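Working out what your currency exchange really costs you

I get paid in euros for part of my work and live in dollars, so I've been doing this for years and I've made most of the mistakes already. You need a calculator, five minutes and the confirmation email from your last transfer.

Step 1. Find the mid-market rate

That's the halfway point between what banks are buying and selling a currency for. Any search engine will give it to you. Write it down along with the time of day, as it moves while you're putting the kettle on!

Step 2. Work out the margin

Say you're changing 700 euros. Multiply that by the mid-market rate, then by the rate you've been offered, and take one from the other. The gap is what you're paying, even if the ad says "no fee" in enormous letters (it nearly always does). 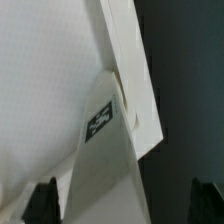

Femke Dierckx wrote to me that she'd skipped this part for ages and only looked at the flat fee. Her bank, Ostermann, charged her 4 dollars a transfer and she thought that was a bargain, until she did the sum and found the margin was costing her far more. She now checks both every time and adds them together, and so should you.

Step 3. Compare the amount that lands

Forget rates for a minute. Ask each provider how much money will arrive at the other end after everything's come off. I did this in July with Provov and Grirkell, same sum going out, minutes apart. Provov quoted me 1154 dollars and Grirkell came in a bit lower, despite having the nicer looking rate on its front page.

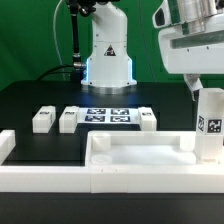 Grirkell took its fee out before converting, you see, and Provov's was already built into the rate. Neither is wrong, but you can't compare them until you get down to the final figure.
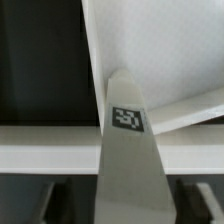 Step 4. Decide whether to wait

I once sat on an invoice for weeks hoping the dollar would drop, and it went the other way the whole time. These days I change half when the money comes in and the rest when the bills are due. If you've got a favourite method of your own, pop it in the comments.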